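I watched "Ruster" over two evenings in August, which is probably the wrong way to see a western that runs two hours and twenty minutes. I had missed it when it played in town, and I only knew two things about it going in: it was long, and people either loved the ending or wanted their money back. I'm somewhere in between.

The story is set in 1877 in Tully, a cattle town that has already had its good years. A man known only as Ruster comes in on foot to collect 300 dollars that he says the town's bank owes his dead brother. The bank says it has no record of any such account. For most movies that would be the first ten minutes, and then the shooting would start. This one spends close to an hour on the money. We see ledgers and letters, and we see Ruster waiting in the same chair while a clerk goes into a back room and comes out again.

I liked that hour a lot. The waiting is shot plainly, with long stretches of no music, and you start to notice how the clerk changes the way he talks once he figures out that Ruster can't read. It is the best thing in the film. The lead actor has maybe forty lines in the whole first half and doesn't need more than that.

The middle is weaker. Ruster leaves Tully for Nedville, where the brother may or may not have been buried, and the movie turns into a trail picture with all the usual stops. There's a river crossing, a bad night in the hills, and a preacher with a shotgun. None of it is poorly made. It just belongs to a lot of other movies, and after the bank I had stopped expecting that.

I stopped the first night right after the river crossing and picked it up again the next evening around 7.
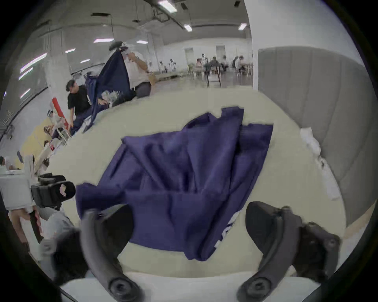
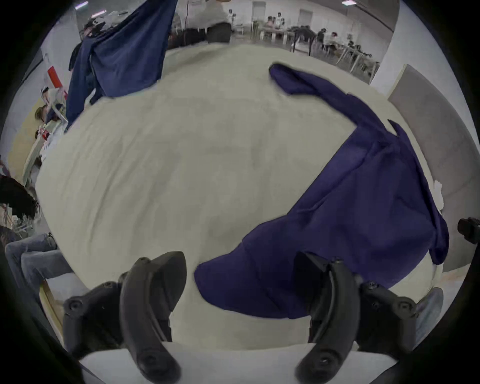
The second half opens in Nedville, and things improve. The town is five buildings and a well, and the sheriff is also the undertaker. He is the one who tells Ruster about the grave marker with a number on it and no name: 1353. The number matters later, and I won't say how, but I will say that I worked it out well before Ruster did. I don't think the movie wanted me to. There's a close-up of a page in the bank ledger early on that stays up a few seconds too long, and once you have seen the grave you know what you were looking at.

About the ending. Ruster goes back to Tully with what he has learned, sits down in the same chair, and asks the clerk for the money again. I thought this was a fine choice. What comes after it is a speech, and the speech explains everything the chair had already told us. It goes on for at least four minutes. I checked. Then there is a gunfight that seems to have been put in for the trailer, and it is over so fast that I had to go back and see who was hit.

The people who hated the ending seem to be mad about the last shot, which leaves one question open. That part didn't bother me. I would have cut the speech and the gunfight and kept the last shot exactly as it is.

A few smaller things. The sound is uneven, and I kept reaching for the remote between the quiet talk and the horses. The costumes look lived in. The woman who runs the boarding house has the only funny lines in the picture and should have had more of them. The train in the background of one shot in Tully looked too new to me, but I don't know enough about trains to swear to it.

It is worth seeing for the first hour. If you liked "Gonenberg," from the same director, you'll recognize the slow start and the trouble finishing. I think "Gonenberg" is the better movie by a little, mainly for being half an hour shorter. I plan to watch it again next and see if I still feel that way.

Contact | Copyright, all rights reserved | Back to top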